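We use cookies to keep you signed in and to remember your settings. Accept | Manage

Getting sunscreen and grease marks out of a bright cycling jacket?

Kamrul Munasinghe
6/16/19

I ride with the Plislow group and my favorite jacket has a greasy ring at the collar and chain marks on one cuff. I've put it through a normal warm wash twice and the collar looks just the same. We have a 70 mile ride coming up in July and I'd love to wear it! Is there anything I can try that won't wreck the color?

Nazma Gazi

Oh, you can save it! I've had mine for 4 summers and it still glows. Skip the fabric softener for good, it leaves a film that grabs sunscreen. Lay the jacket out flat, put plain dish soap straight on the dry marks (don't wet them first) and work it in with an old toothbrush, going gently over any printed bits.
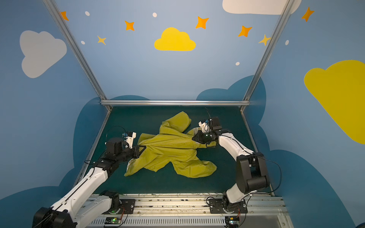

Leave the soap for half an hour, then rinse from the inside of the fabric so the grease gets pushed out the way it came in. Chain grease usually wants a second round. After that a cool wash, zipped up and inside out, and hang it in the shade. Please don't use bleach, it can turn the bright yellows a sad sort of beige (ask me about my old Tistel vest). And keep it out of the dryer until you're sure the marks are gone, heat sets them. Enjoy the ride!

begum_rides

what she said but baby shampoo works too. check the label first

11 comments | 4 shares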